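Used Car Prices and Mileage at Local Dealers
Project report by Kittipong Khamphan, Business and Transport Studies

1. Aim

The aim of the project was to find out how much mileage affects the asking price of a small used car, and whether the age of the car matters more. I picked small petrol hatchbacks because they are what most first-time buyers look at.

The work was done between March and June, mostly in the study room on campus.
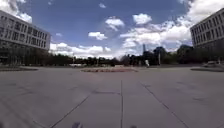 2. Where the data came from

I used adverts from two dealers, Farkell and Nuchit. Both list the age, mileage and price of every car on their websites. At the start I had 3,200 adverts. Many were repeats of the same car, and a few had no mileage at all. After these were taken out, 2,807 were left.

Farkell lists its prices with the admin fee included and Nuchit does not, so I added the fee to the Nuchit prices before comparing them. I should have spotted this earlier - the first set of charts had to be done again.

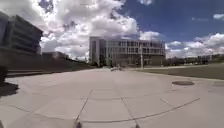 The cars were then put into groups by age and by mileage. I left out anything older than ten years, as there were too few to give a fair average. Electric cars were left out too.

3. Results

Age had the bigger effect. Between the newest and oldest groups the average price fell by 70 per cent. Among cars of the same age, the gap between low and high mileage was 27 per cent.

The drop was steepest in the first three years. After that it slowed down, and mileage began to count for more. Buyers of older cars may be more worried about repairs, but the adverts cannot show this. 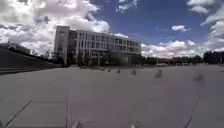 Cars with a full service history were priced higher in every group. The difference was small for new cars and larger for those over six years old. Colour made no clear difference - I had expected white cars to be cheaper.

4. Problems

An asking price is not a selling price. I wrote to both dealers to ask for sale figures. Nuchit did not reply and Farkell said the figures were private. The Prelluvside branch of Farkell also changed its website in May, and I had to copy its last adverts by hand.

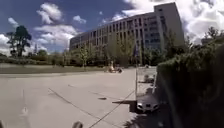
5. Further work

The same method could be used for vans, or for private sellers. Utetent, the free advert site, would be a good source for private sales, although many of its adverts leave out the service history. I would also record the date each advert was taken down, to see how long cars stay on sale.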